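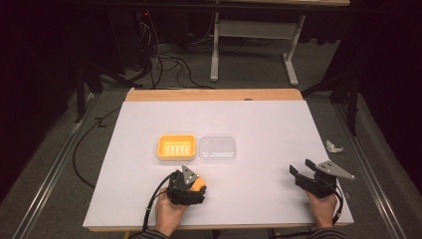

Both grippers over the bench board, with the soap dish and the lidded box.

Hand-held grippers: second build

The second pair of Harkik hand grippers is together and in use on the shared bench. This item covers the finger pads and pivots, where most of the changes went. The wrist mounts are the same as on the February pair, and the files for those are still in the workshop folder under the old name.

Kristýna Sýkora redrew the finger pads after the first set cracked along the layer lines at the screw holes. The new pads print on their sides at 60 percent infill, with two holes on the top face of each. Print time on the Navus is longer than before. Do not try to save it with a coarser layer setting; the inner face comes out ridged, and thin plastic edges catch on it.

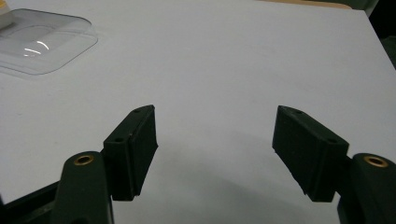

Pads open above the board. The brass inserts are set into the tops of the arms.

The inserts go in with a soldering iron, straight down, before anything else is fitted. Let the arm cool fully and run a screw in by hand. If it binds, the insert is tilted and the arm should be reprinted. We lost two arms this way and one to an iron that was set too hot.

Each pad should swing freely on its arm with no side play. Tighten until the play is gone, then back off slightly. Left and right pads are mirror parts and will go on the wrong way around if you let them, so check that the flat inner faces point at each other before you close the grip for the first time.

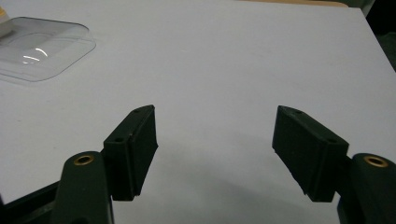
Setting the opening takes longer than the rest of the assembly. Put the gripper over a plain, light surface, open it fully, and look at the tips from above. They should be level with each other. If one sits lower, loosen the arm on that side and shift it – do not file the pad. On this pair the right arm needed 10 minutes of fiddling and the left needed none.

The cables are still a nuisance. They pull on the wrist when the hand turns outward, and a longer lead only moves the slack to the floor. A lighter cable is on order from Malý and will be tried on one gripper first.

Parts for one more pair are in drawer 46, bagged by side. The open items are the cable, a stiffer return spring, and a label for the mirror parts. Notes on any of these can go to Kristýna or into the Stustport build log, entry 901.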